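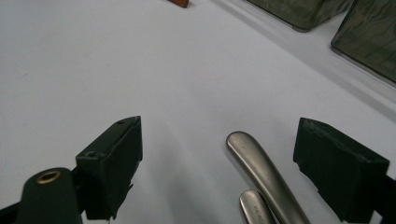

Mirjam Bachmann has strung rackets for a living and played for one, and she says the first paid better. At 29 she is ranked 191 in the world in doubles, six places up from the 197 she started the season with, and she has just reached her first final at this level, at the Skuvbridge Indoor.

She lost it 6-4, 3-6, 10-7 with her partner, Delina Trindade. We spoke the next morning in the club cafe, where she was waiting for a ride to the train station.

"I slept fine," she said. "I thought I would be up all night with the tiebreak, but I was too tired. We were up 6-4 in it and then I missed two returns. They were second serves, both of them. I'll be working on that Monday."

Bachmann stopped playing singles last July after a second wrist operation. Her coach, Valentin Thaler, had been asking her to do it for more than a year.

"He had his reasons and I didn't want to hear them," she said. "I grew up playing singles. My brother played doubles, and we used to tease him for it. But I could hit 40 minutes of backhands and then not hold a cup. In doubles I hit a lot fewer of them."

Thaler, who joined us halfway through, said the wrist was only part of it. "She reads the net player very early. In singles you don't get paid for that."

Money came up more than once. Bachmann drives to most events and shares rooms with Trindade. Her half of the prize money from Skuvbridge will cover the next two trips, she said, and after that she will see. Last winter she went back to stringing three evenings a week at a shop in Vison, the town where she trains.

"I did over 1000 rackets that winter and the one before," she said. "You learn who hits late. The strings wear in a different spot."

She and Trindade have played 11 tournaments together. They met when both lost their partners to injury in the same week — "a bad week for knees," Trindade called it on court after the semifinal — and signed up with ten minutes to spare. They had never hit a ball together before that.

The next stop is on clay, which neither of them likes. Bachmann would not set a ranking goal for the summer. She wants to get into qualifying at the bigger events without waiting on withdrawals.

"I'm sick of sitting by the phone," she said, and picked up her bags. Her ride was outside.

Comments (3)

baseline_bob: Saw the semi. Those two poach on everything. Good to watch.

KarenT: She strung my daughter's racket two years ago and did a nice job. Good luck on the clay!

lefty40: Any chance of a stream for the next one?

Related
Skuvbridge Indoor: all results
Match tiebreaks: how the scoring works
Clay season calendar

Contact us | Copyright 2018 | Back to top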